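4.2 Does demonstration time buy anything?

Papers on teleoperated teaching tend to report how many demonstrations were collected and leave it there. We were less willing to take the count at face value. Our set holds 2521 demonstrations of the produce task, driven by remote control by two of the authors' colleagues, Salim Mfaume and Sofia Torres, over the course of August. The task sounds easy: take the basket to the stand, pick what was asked for, put it in. We had planned for 3000 and stopped when the curve went flat.

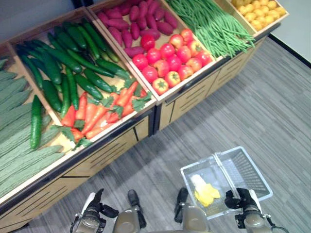

Why not guide the arms by hand? Hand guiding gave smoother paths in our Weritz trials, but it takes a second person to look after the other arm, and the teacher's body blocks the head camera for much of the reach.

Remote control has its own faults, and we doubt they get enough attention. Operators pause. They hover over an item while they judge depth through a headset, and a policy trained on those pauses learns to hover too. Trimming idle stretches helped in the Vesta baseline; in ours it mostly moved the hesitation to a later part of the reach.

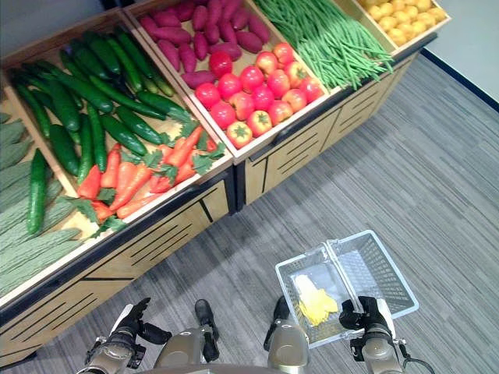 Figure 3. Head view at the produce stand, right hand on the basket handle.

The wrist views are often credited with fixing this. We are not convinced. Dropping them cost us little on firm produce such as carrots, and the gain on soft items rests on only 40 test runs — too few to support the claim made for them in the Kawaguchi report. The basket wall and the fingers also hide a good deal of what the wrist camera is supposed to show.

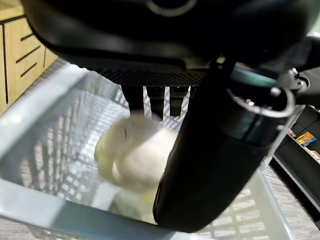 Figure 4. Wrist view over the basket, with a pale soft object partly covered by a finger.

We therefore report results with and without the wrist stream, and treat any difference on soft items as unsettled until the Walatham runs are scored.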